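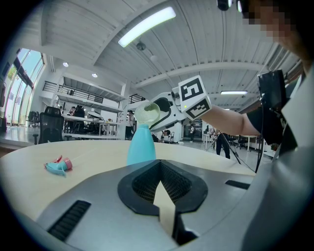
Fellura returns for a second series in January, and the first three episodes pick up on the morning after the dam at Odera gave way. The lowland villages are under water, the sky barges have been grounded and the Tidewardens are blaming each other for the loss of the bell.

The opener, Salt Road, splits the crew in two. One half heads north to Grokirholm, a fortress cut into the ice, where the old queen has slept for 200 years. The other stays behind to dig out the barge before the raiders get wind of it. Most of the comedy comes from the digging party, and it's a welcome change after a first series that ran short of jokes by the end.

Episode two is the weakest. A talking heron turns up, explains the rules of the ice gate at great length and leaves again. The gate only opens for 9 minutes a night, so there is a decent chase once he has gone.

Things improve with The Queen's Debt. She wakes, she isn't pleased, and she wants her bell back. Her armour has been redrawn since the trailer and moves much better for it.

The series is made at a small studio in Bemcombe, where a team of 38 draws the characters by hand and adds the water effects later. Episode three alone used 1580 separate background paintings, many of them for the flooded market.

Younger viewers may find the sleeping guards frightening. The new theme tune is slower than the old one, and the original version plays over the closing credits of episode one.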